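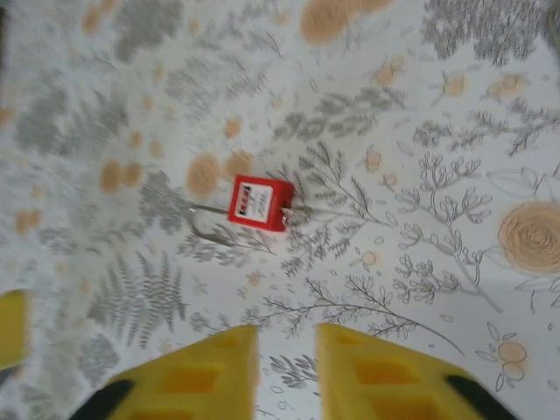 Themba Matlala wrote in to ask whether a long-shackle padlock is any good on a garden shed, or whether the extra reach only helps a thief. Great question! Go for the shortest shackle that still fits your hasp, and save the long ones for chunky gates and chains.

Can I oil a stiff lock?
Please use dry graphite! Oil collects grit, and by September you'll be poking at it with a hairpin (I've done it).

Is plastic tough enough?
For tagging out a switch or a valve, yes, plastic bodies are wonderfully light. For a bike, pick steel or brass.

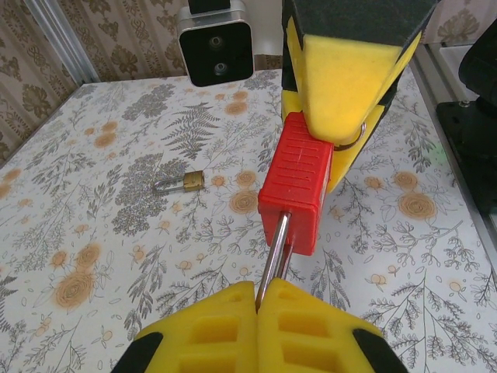 Brass also copes nicely with rain, so it's my favorite for mailboxes and side gates.

How many keys should I keep?
I like 3: one on the ring, one indoors, one with a neighbor you trust.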